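Bisside extends returns period to 90 days and moves repairs to Droslow

Household goods and toy retailer sets out new terms for faulty and unwanted items, effective July

DROSLOW – Bisside, the household goods and toy retailer, has published revised terms for returns, repairs and spare parts. The terms apply to all orders placed from the start of July, through the website and through the trade counter in Droslow. Orders placed before that date stay under the earlier terms unless the customer asks in writing for the new ones.

The period for returning an unused item for a full refund increases from 60 to 90 days. The period is counted from the date of delivery. Where an order is delivered in more than one parcel, it is counted from the delivery of the last parcel. Statutory rights in respect of faulty goods are not affected.

Refunds will be made to the original method of payment. Where that method is no longer available, the customer will be asked for bank details by post or by telephone and will not be asked for them by email. Delivery charges are refunded in full where the whole order is returned, and in proportion where part of it is returned.

Repairs

Repairs were previously sent to outside contractors, each dealing with one product group. They will now be carried out at a single workshop in Droslow, run for Bisside by Kotik under a service agreement. The agreement covers play kitchens, battery-operated toy appliances, small wooden furniture and storage ware. It does not cover mains electrical goods, which will continue to be handled by their manufacturers.

An item sent for repair receives a job number when it is booked in. The customer is told the number by text message or letter, together with one of three outcomes: repair, replacement or refund. No repair will be started where the cost of parts falls to the customer until the customer has agreed to the price.

"The old arrangement had a customer with two faulty items from one order filling in two forms and dealing with two firms," said Gladys Cáceres, head of customer service at Bisside. "The forms asked for different things and the parcels went to different towns. Under the new terms there is one form and one address, and my team can see the job record while they are on the telephone."
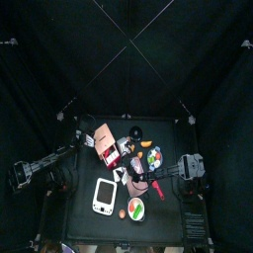
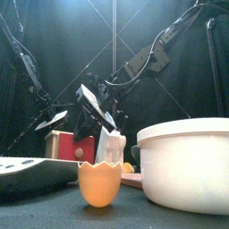 Top: a pink toy appliance on a black tabletop. Bottom: an orange eggshell-shaped cup and a white lidded pot.

Spare parts

Bisside will hold spare parts for its own-label goods for the whole time a product is on sale and for 2 years after it is withdrawn. The parts list will include lids, handles, knobs, battery covers, screws and fixing plates. Parts for goods supplied under other labels will be ordered on request, subject to the supplier still making them.

Part numbers are being revised to match. Each number will begin with the product code already printed on the packaging, followed by a two-figure suffix for the part. Customers who no longer have the packaging can find the code on the delivery note or in their account history. Old part numbers will be accepted on the website and at the counter until the printed catalogue is next reissued.

Parts that are missing from a new item will be sent free of charge, and the customer will not need to return the item. Parts lost or broken in use will be charged at the list price plus second-class postage. Postage is charged once per order, however many parts are in it.

"Lids and battery covers make up most of what people ask us for," said Emiliano Bautista, workshop manager at Kotik. "They are small, they cost little to store, and without them the item tends to be thrown away. We have set the shelves out by product code, so a picker working from the form does not have to identify the part by eye."

Packing and carriage

Returns will be carried by Ait Brahim, which already makes the outward deliveries in most postcode areas. Customers may print a label at home, show a code on a telephone at a drop-off point, or ask for a collection. Collection is free for items too large for a drop-off point. A charge applies to the collection of smaller items, and is shown before the booking is confirmed.

Original packaging is preferred but not required. Items made of glass or glazed ware should be wrapped singly and packed so that they cannot move inside the box. Batteries must be taken out of toys before posting and should not be put in the parcel. A parcel found to contain loose batteries will be held at the depot, and the customer will be contacted before it goes any further.

Where an item is damaged on its way to the workshop, Bisside will treat it as having been damaged before sale, provided the packing instructions on the form were followed.

Trade customers

Nurseries, playgroups and schools with a trade account will be moved to the new terms at their next renewal. Until then the terms in their current agreement apply. Trade customers may send several items under one job number if all the items come from the same site, and will receive a separate outcome for each item.

Invoices for parts will be added to the monthly statement. Trade customers who need a purchase order number on the invoice should enter it in the reference field of the form, as it cannot be added after the job has been closed.

Existing repair jobs

Items now with the outside contractors will be completed by them and sent back directly to the customer. They will not be passed to Droslow. Customers with a job in progress should continue to use the reference they were given. Any repair that fails again after return should be booked as a new job under the new terms, with the earlier reference quoted.

The trade counter in Droslow will accept items for return or repair during its normal opening hours. The last booking each day is taken at 4.30 pm. The workshop itself is not open to the public.

The full terms, the returns form and the parts list are available in the help section of the Bisside website. Printed copies can be requested from customer service or collected from the counter.

Notes to editors

Bisside sells household goods, toys and nursery furniture by mail order and from its trade counter in Droslow.

Kotik provides repair and parts services to retailers.

Ait Brahim is a parcel carrier serving homes and businesses.

Press enquiries should be addressed to Gladys Cáceres at Bisside, Droslow.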